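I joined the robotics club at Rutherford in April because Jade Bramwell told me there would be biscuits. There were biscuits. There was also a spreadsheet, and my name was already in it, next to the word "folding".

The club has two halves. Vaughan Cosgrove and the people who can solder are building Gonine, which is an arm, or will be when the shoulder stops arriving in the wrong size. Everyone else collects demonstrations, so that Gonine has something to copy once it has a shoulder. You hold the gripper, you do a household chore with it, you do the chore again. The target for the year is 1,298 goes. We are on 816, and Murray Costigan reads the number out at the start of each meeting in the voice of a man announcing a delayed train.

My share is 100. I signed up for 300 in the first flush of biscuits and was talked down by Huia Nepia, who did towels last year and still won't discuss them.
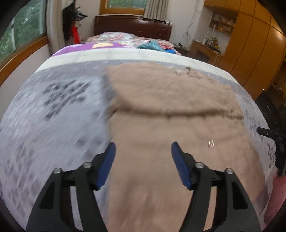 Folding is harder with two pointed fingers than with ten blunt ones. My own hands have been doing it for decades without consulting me, and now I have to think about where a corner is. Big soft things are the worst. A tan cloth spread over half a bed has a top layer that rumples up on itself, and under it a long dark crease that looks exactly like an edge, so you go for the crease and get a pinch of middle. Manaia says to find the real hem first and ignore everything else - sound advice, and I follow it perhaps one time in four.

I've also learned that I move too fast. Vaughan played one of my goes back at half speed and it still looked like somebody swatting a wasp.

Next meeting is pillowcases. Jade is bringing the ginger ones.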